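Halledix College
Department of Business and Administration
Records and Asset Management, Unit 2: Keeping an Equipment Register

Course tutor: Nam-gil Ki

Purpose of this unit

An equipment register is the written account of what an organisation owns, where each item is kept and who is answerable for it. Auditors, insurers and new members of staff all rely upon it. Students are expected to have read the chapter on stock records before attending the seminar, and to bring their own notes on the Cusemard case.

What belongs in the register

Each organisation sets a threshold below which items are not entered singly. At Cusemard, the fictitious-sounding but quite ordinary "small goods" line was drawn so low that staplers were listed beside delivery vans, and the register grew to 282 pages before it was revised. Students should consider what a sensible threshold would have been and who ought to have set it.

An entry should give the item's reference number, a plain description, the date and cost of purchase, the supplier, the location and the name of the post responsible. Record the post and not the person, as staff move on and entries are seldom corrected when they do.

Items made up of parts

A desktop computer is normally entered as one item, although its memory or graphics card may be replaced several times during its life. The usual rule is that a replacement of the same kind is treated as a repair and charged to the year's running costs. A part that clearly extends the life or use of the whole is treated as an improvement, and its cost is added to the entry. 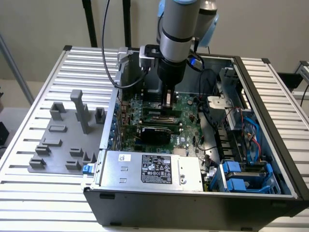 The difficulty lies in parts that are moved between items. In the Drerna exercise, 17 entries share a single purchase order, and the register does not show which parts went where. Students will be asked to propose a method of cross-reference that a clerk could follow without further training.

Checking the register

A physical check should be made at least once a year by someone who does not maintain the register. The checker works in both directions: from the register to the item, and from the item back to the register. The first finds losses. The second finds goods that were never entered, which in most offices is the more common fault.

Disposal

No entry is ever deleted. It is marked as closed, with the date, the method of disposal, any sum received and the signature of the authorising officer.

Preparation for the seminar

Read the Drerna papers in full. Write a note of no more than one page on the treatment of shared parts. The seminar lasts 30 minutes longer than usual, and notes will be collected at the end.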